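4.2 Cell setup and upkeep

The cell was kept as two things at once, the physical robot in the lab at Flelludport and its simulated twin, and most of the upkeep work described here went into making the two agree. Everybody assumes the simulated one needs no maintenance. It needs plenty. Links drift out of date when a part on the real arm gets swapped, joint limits get edited for one test and never put back, the camera pose stays where it was before someone bumped the head mount.

Base first. The two-armed robot is spawned facing the long side of the kitchen island, close enough that both arms can reach over the front edge without the base moving. Base is then locked. Early runs had it free and the body crept during long reaches, a few millimetres at a time, until the left forearm was scraping the stone. Locking it fixed that but hid a second fault, a wrong friction value on the floor contact, which Tomás Calado found in June when the base was unlocked again for the driving trials.

Arms next. Each arm is sent to a stored rest pose, then one arm at a time to a reach pose over the counter while the other is held up and out of the way. Left then right, always in that order so the logs line up. We check three things at each pose: joint error, clearance between the arms, clearance to the slab. Error tolerance was set per joint and not as one figure for the whole arm, as the wrist joints on the real machine are much tighter than the shoulder. Figure 5 is from the left-arm check. 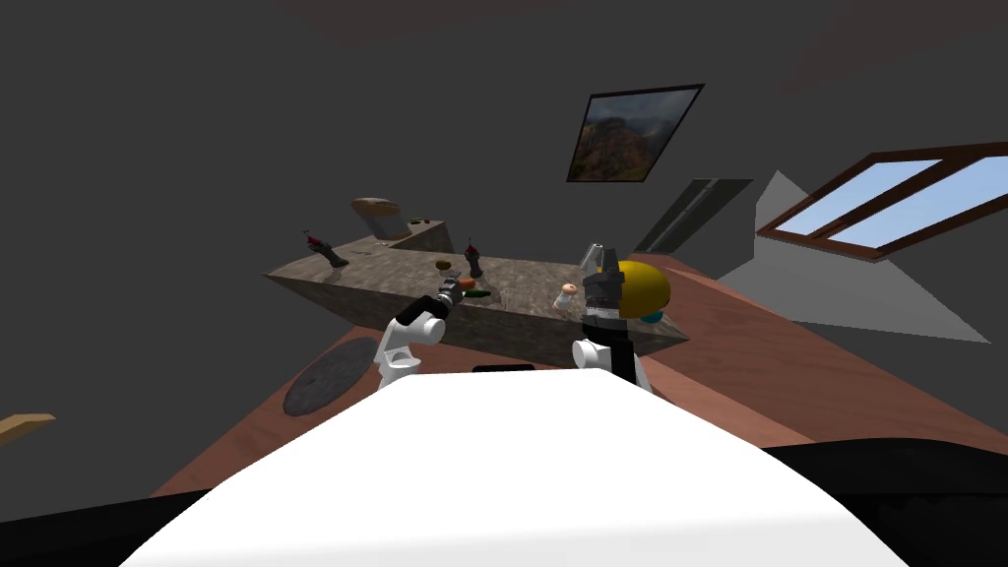
Figure 5. Simulated cell during the left-arm reach check, viewed over the robot's upper body. Left gripper over the front edge of the island, right gripper raised.

Grippers took the longest. The finger model that came with the Osman description files had the pads a little too thick, so a closed gripper reported contact with itself and the controller backed off before anything was grasped. Thinning the pads in the collision mesh cured it. The visual mesh was left alone, so what is drawn and what collides are now slightly different shapes, and anybody reusing our files should know that. Benedita Carrilho wrote a short open-close routine that runs ten cycles on each hand and stops on the first bad contact. It runs before every batch now. Takes less time than making coffee.

Small objects are a nuisance in their own right. Bottles and fruit are dropped onto the slab from a low height and given time to settle, and anything still moving after that is removed and respawned. Round things roll. The slab was first modelled perfectly flat with low friction and the fruit would wander off toward the edge over a long run, so friction was raised until it stayed put. We did not measure real stone for this – the value was tuned by eye and should be treated that way.

Camera pose is checked last, against a saved view. If the robot's own shoulders fill more of the bottom of the view than they did in the saved one, the mount offset has changed and the run is stopped. Crude, but it caught every bad offset we put in on purpose. It will not catch a small rotation about the viewing axis, and a proper calibration target would be better. One is planned for the Kidurico counter mock-up, not built at time of writing.

Repairs on the real machine feed back into the twin by hand. When the left elbow encoder was replaced, the new zero was off from the old one and had to be entered in two places, the driver config and the simulation description. It was entered in one. The following batch of 549 runs had the simulated elbow sitting at the wrong angle, all of them usable for timing but not for reach, and they are left out of the reach results in Section 5. Since then both files read the zero from a single shared file. The version used for this paper was frozen on 8 Jul 2020 and no arm parts have been changed after that.

In total 1,799 runs were logged across both arms, the bad batch included. Faults were sorted by the person on shift into model, controller or contact, with a free text note. The notes turned out more useful then the categories. Several faults marked as controller were plainly stale joint limits once someone read the note, and these were re-sorted before any of the analysis was done.

One item is still open. After a hard stop the right wrist sometimes comes back up with a small offset that clears on the second restart. Seen on the real arm only, never in the twin. The maintenance group at Enammont suspects the brake releasing late. We restart twice and carry on, and the startup script has been changed to do teh second restart on its own.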